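Support > Rundden Tracking > Tickets > Pose estimation

Handle pose jumps when the cabinet door is in view

Last updated: August 2024

We run Rundden on two hand-held grippers and use the logged poses to train a door-opening policy. In about a third of the logs the wrist pose jumps sideways for a few samples as the gripper nears the cabinet. Finger width from the two markers stays fine the whole time.

The bench has black cloth on the walls with foam letters on it. The door is plain apart from a few small stickers – from straight ahead it takes up a lot of the view.

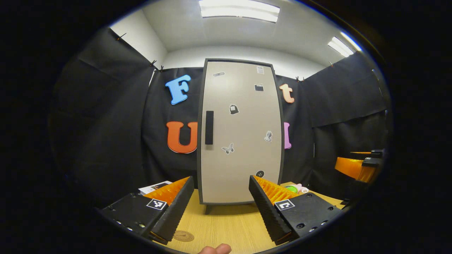

Blomqvist support: Please check the feature count at the jump. Under 700 the tracker falls back to the gyro, and it will drift. Also tell us whether the finger mask is on.

The mask was off. With it on, the tracker no longer locks onto the fingers, and the jumps dropped but didn't go away. The ones left all come in the last stretch before the handle. 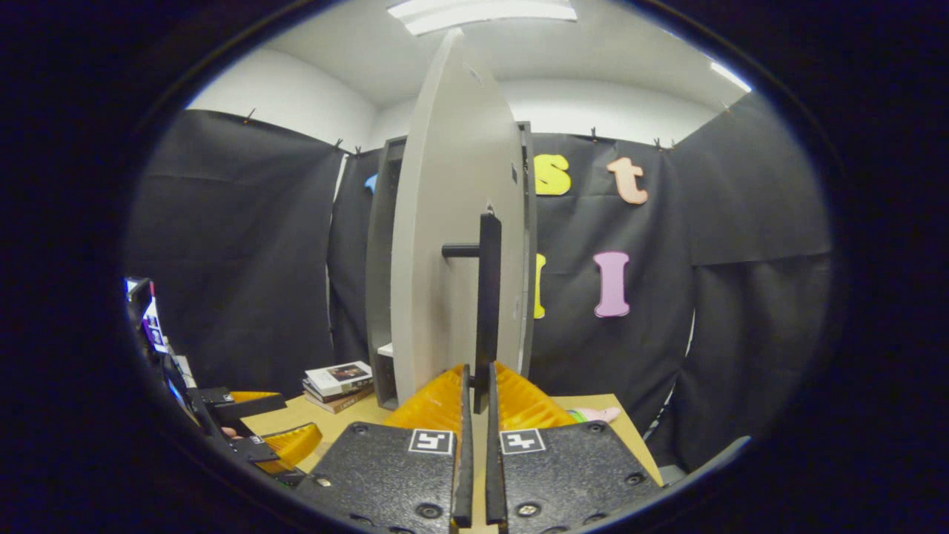 I then rebuilt the map with a slow pass at 3,000 features and replayed 10 of the bad logs against it. Seven came out clean. The other three still jump, all on the second gripper, and its calibration file dates from May.

Recalibrated it with the Karirbridge tool and recorded again. No jumps so far. I'm leaving the ticket open until the Cotberg bench has run the same settings.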